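**Rolell asks the nation to empty its battery drawer**

Fri 13 December — Every home has one. It is usually the second drawer down, it sticks, and it contains takeaway menus, a key to a shed that has been demolished, and a great many small loose things that might be batteries with some life left in them or might not.

Rolell, the household storage firm, is today launching the Jestel sorting kit, a modest attempt to deal with the contents. The kit is a pair of lined plastic bins, a roll of brown paper and a roll of coloured tape. Customers who were hoping for an app will be disappointed.

The method is short. Cover the table with the paper. Tape it into a grid. Tip the drawer out, give each kind of thing its own square, and move what you are keeping into one bin and what is leaving the house into the other. Rolell recommends doing this after a meal and before an argument.

"We tested it in 23 homes, and in 20 of them somebody found a tape measure they had already replaced," said Cosmin Grecu, head of product at Rolell. "In my own house it was three tape measures. I have stopped lending things to my brother, who has been blamed for all of them."

The bins are lined in white so that small dark items can be seen at the bottom, a feature Mr Grecu describes as "the whole of our research budget". The lining lifts out and can be washed in the sink. The paper creases as soon as anyone leans on it, and the company has decided to live with that.

Jestel goes on sale today at Avram hardware shops and at the Rimano homeware counter, priced at £31. Refill rolls of paper and tape are sold separately, as refills always are. A larger kit for garages is planned, although Rolell admits that its trial garage is still being sorted and that no end date has been set.

Shops stocking the kit will have a sorting table laid out by the door until the end of December. Visitors may bring one drawer each. Please do not bring the shed key — they have plenty.

**Press contact:** Cosmin Grecu, Rolell press desk. Sample kits are available to journalists, who are asked to return the bins.

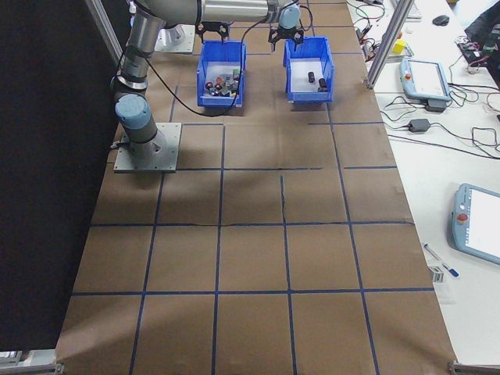
**Can used batteries go in the household rubbish once they have been sorted?**

They should go to a battery collection point, which many supermarkets and recycling centres have. Cover the ends with a bit of sticky tape first and keep them somewhere dry until you next go.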